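Open day at Koltau, the long version

5 min read

Got there late. Train was fine, bus was not, so I missed the welcome speech and the first part of open training, and by all accounts missed very little of the speech. Notes typed up on the way home, sorry for the state of them.

For anyone new here: Koltau are a second tier club, small town, one big hill, ground halfway up it. They open the doors once a season and let you poke around. Free, but you have to book, and the booking page fell over twice on me. Got a slot in the end.

First thing, the ground. Smaller than it looks on a stream. Main stand is old and steep and I liked it a lot. The far side is new seating under a low roof, good view, no leg room at all. Behind the near goal it's still terrace, and if they ever take that out I won't be coming back. The away end is a wedge in the corner with a floodlight leg right in your eyeline. Stood there a while to check. Yes, you lose most of one penalty area.

Open training was at the Sithole end, grass side not the turf side. Maybe I saw half an hour. Rondos, then crossing and finishing, then a short game on a tight pitch with the keepers shouting at everybody. No set pieces, obviously, they aren't going to show those with a few hundred people leaning on the rail. Gate count they read out over the speaker was 387, which got a cheer.

What I took from it, for what a half hour is worth: they're working hard on the switch. Left back gets it, looks inside, goes long to the far side nearly every time. They did this in the last home game too and it got them one goal and gave away one. The coaches kept stopping it to move the near side midfielder about five yards deeper. Makes sense to me, that's the exact hole they got counterattacked through.
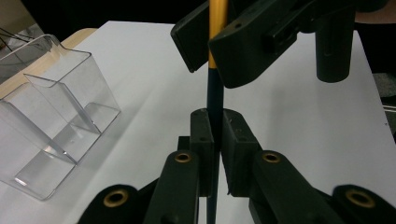 Also the striker who's been out since June was running on his own on the side pitch. Not in the group yet. Looked smooth going forward, a bit careful on the turns. Asked one of the staff and got a smile and nothing else. Fair enough.

Then the tour. Groups of a couple dozen, and ours went the wrong way round so we ended up doing the tunnel before the dressing rooms. Home room is nicer than I expected, away room is worse. Really small, low bench, one working shower by the look of the tape on the others. Our guide said it's being redone. They said that last year as well.

Physio room, kit room, laundry, which was the warmest room in the building and everyone hung about in it longer than needed. Then up to the press box. Narrow desks, plugs that work, best view of the lot. You can see right over the far roof to the river.

Club museum is one room and a corridor. Old shirts, old programs, a ball from the promotion game. I spent too long on the programs. Prices printed on the covers, hand drawn team sheets in the really early ones, ads for shops that are long gone. There's a board with the appearance records on it and the top number is 226, by a center half from way before my time. Doesn't sound like much next to the big clubs but seasons were shorter here and they kept getting relegated out of the national league, and those games don't go on the board. Someone in our group argued about that with the guide all the way down the stairs.

Food. Sausage in a roll, good. Fries, cold. Coffee, don't. Line was long at the main kiosk and there was no line at all at the one behind the terrace, same menu, so go there.

Fan forum in the bar to finish. Standing room only. Fuvar, the new shirt sponsor, had a table with scarves and a raffle, didn't win. Questions were mostly the usual:

Ticket prices, frozen until the summer, after that no promises.
The turf pitch, staying, they need it for the youth teams.
January signings, "one or two if somebody leaves." Nobody clapped.
The derby with Pandine, and this is the one people came for. Away allocation has been cut again and the club says it found out by email. They've appealed. No answer yet. Early kickoff is confirmed though, so the first train won't get you there, you'll need the supporters' coach. Sign up at the bar, they're filling the second one now.

The mood on the league itself was pretty calm. They're 2 points off the playoff places with a game in hand, and the run before the winter break is kind apart from the derby. I'd still like to see them hold a lead away from home first. Too many late goals given up, and always from the same kind of ball, deep cross to the back post. Nobody asked about that. I had my hand up and they ran out of time.

Getting there, if you go next year: take the train then walk. It says twenty five minutes and it is, uphill, but the bus only runs every hour and mine just didnt come. Parking is on the school field, which was mud by lunch. Bring something waterproof, the rail by the training pitch has no cover at all.

Club shop closes earlier than the rest of the day, I found out at the door. So no pennant. They do mail them but the postage costs more than the pennant does.

Next one from me will be the derby report, if I get on that coach.

Posted 25/11/2021

Get match reports and ground visits in your inbox. Enter your email to sign up for our newsletter. You can unsubscribe at any time.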